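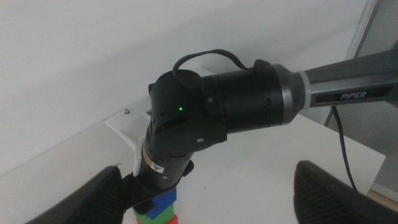
Nascombe Robotics Workshop, Demonstration and Data Group

Tudier Two-Arm Demonstration Cell
Page last revised 29/08/2022

Tudier is the table cell we use for recording manipulation examples. It has two arms facing a shared white tabletop, each with a two-finger gripper, and a camera on the wrist. An operator drives the arms by hand through a pair of leader arms, and the cell writes joint positions, gripper opening and video to one file per episode. Those files go to the policy training queue.

The cell can be booked by anyone in the workshop who has done the half-day induction. Outside groups should write to Rimantas Jankauskaitė first.

What it is used for

Most bookings are for short tabletop tasks: stacking, unstacking, sorting by color, handing an object from one arm to the other. The block stack is the standard warm-up task. A blue cube goes on green, green on red, and the gripper should take the cube by its upper part so that the fingers stay clear of the block under it. New operators record this task before anything else, and their episodes are kept in a separate folder until they have been checked.

Long tasks are possible but the episode length is limited to 600 seconds. Anything longer should be split at a point where both grippers are open.

Included in a booking

Two arms with grippers and wrist cameras
Leader arms and foot pedal
Recording computer with the Kirui capture software
Block set and two trays
Spare finger pads

Soft objects, liquids and anything with a sharp edge are by arrangement only.

Recording

Start Kirui before powering the arms. The software looks for both arms at launch and will not find one that is switched on later. Enter the task name, your initials and the start layout number. Press the pedal once to begin an episode and once to end it. A double press marks the episode as failed — keep these, they are used.

Move the blocks to a new start position between episodes. A set in which every episode begins from the same layout trains badly and will be sent back. The layout cards in the drawer give 118 positions, which is enough for most sets.

A normal request is 444 episodes per task. This takes over 4 hours of table time for block stacking, so book a full day and change operators at midday.

Both wrist cameras record throughout. It is normal for a camera to have its own fingers in view, and for the other arm to come into view as well. Do not tilt the camera to avoid this. The mounting angle is part of the calibration, and a set recorded at a different angle can't be mixed with earlier ones.

Cables

Check that the cable loop at each elbow can move freely before the first episode. If it pulls tight when the arm reaches down to the table, stop and tell Florian Gautier. Do not tape it.

Data

Episodes are copied to the Nollora store overnight. The recording computer keeps its own copy until the set is signed off. Sets recorded before July use the old file layout and need the converter, found in the tools folder under the same name.

Booking and faults

Bookings: Rimantas Jankauskaitė
Arms, grippers, calibration: Florian Gautier
Please leave the leader arms in their rests and the block set in its tray.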